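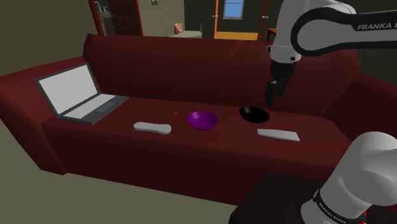 A Kotier avalia orçamentos de obras em casa. O cliente envia-nos a proposta que recebeu do empreiteiro, nós lemos linha a linha e devolvemos um parecer escrito. Não fazemos obras, não vendemos materiais e não recebemos comissão de quem os vende – perguntam-nos isto todas as semanas e percebemos porquê. Boa parte dos orçamentos é aprovada à noite, com o portátil aberto numa ponta do sofá e a loiça ainda por arrumar, e é a essa hora que «trabalhos preparatórios diversos» parece uma descrição aceitável. Raramente é.

Quem somos

A empresa foi fundada por Ánh Châu, que passou anos a medir obras para uma construtora e saiu de lá com pouca fé na palavra «incluído». Hoje somos uma equipa pequena, repartida por 2 gabinetes: o Cedik, que trata de cozinhas e casas de banho, e o Lại, que fica com coberturas, fachadas e tudo o que meta andaimes. Os nomes são antigos e já ninguém quer mudá-los.

O que fazemos

Verificamos quantidades, preços unitários, prazos e condições de pagamento. Quando falta informação, dizemos que falta. No último ano lemos 294 orçamentos e em muitos deles a nossa primeira resposta foi uma lista de perguntas para o empreiteiro. Alguns clientes ficam desiludidos, queriam um sim ou um não.

Desconfiamos de descontos por assinatura imediata, de adiantamentos acima de metade do valor e de selos de qualidade que não se consegue saber quem atribui. Também desconfiamos de consultores, pelo que o parecer traz sempre as contas em anexo. Confira-as.

Preços

Obras até 3,000 euros: não aceitamos, o parecer sairia caro para o que pode poupar. Acima disso cobramos um valor fixo, nunca superior a 500 euros, indicado antes de começarmos.

Pendard

O Pendard é o nosso arquivo de preços, atualizado em novembro. Serve para comparar e tem falhas, sobretudo em carpintaria.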